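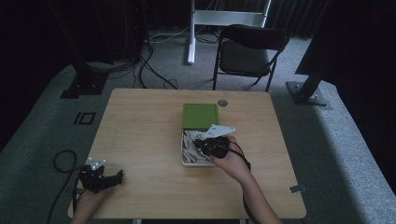
Both hands on the go, right one down in the shreds

August, and the heater in the back room still takes until morning tea to do anything useful, so I did the first hour in my beanie.

Big day for the hand-helds! The right one has been driving me up the wall since we got back from the Ekness job. It would track beautifully for ages and then the pose would jump sideways, only a smidge, but enough to make a recording useless. I'd blamed the marker plate (I blame the plate for everything), so I had it off, cleaned it, put it back on, tightened the screws evenly this time, and ran the check. Same jump. Swapped the plates left to right. Same jump, same hand. So much for that theory.

Then I got onto the cable. I'd been letting it hang off the back of the gripper and every time I reached forward it tugged, and I reckon the connector was taking the strain. I've got it running back along my forearm now and what a difference, the whole thing feels half the weight. Ran it through 1000 samples with me waggling my arm about like a goose and there wasn't a single dropout. I did a little dance. The left one I've left alone apart from a fresh calibration, and its cable still loops off the side of the table in a great big coil that I'll tidy when I can be bothered.

Jaws next. The Flavard manual says to set the closing gap with the feeler gauge and leave it there, which is all very well for blocks and cups, but try it on packing paper. The green-lidded box is my favourite test for this, as the shreds squash down and spring back and find every bit of slop in the linkage. I took the right jaws down 3 clicks and they pinched nothing, went to 4 and got a proper handful, lovely. Wrote 4 on a bit of masking tape and stuck it inside the toolbox lid, where I'll no doubt ignore it.

Still on the list: the Pimedell spares haven't turned up (fingertip pads, mostly, and a bag of those tiny screws I keep feeding to the carpet). Van den Broek emailed back about the trigger spring and want the serial number, which is printed on the one face you can't read without taking the grip apart. Of course it is. I'll do that tomorrow with a decent torch and a cuppa.

Also must sort out the cables on the floor behind the table. I caught my boot on one at 3 this afternoon and said a word. Velcro ties, the wide ones, next time I'm at the hardware shop.

Logged 72 minutes of clean running before I packed it in, both hands, no jumps. My shoulders are cactus. Sausages for tea.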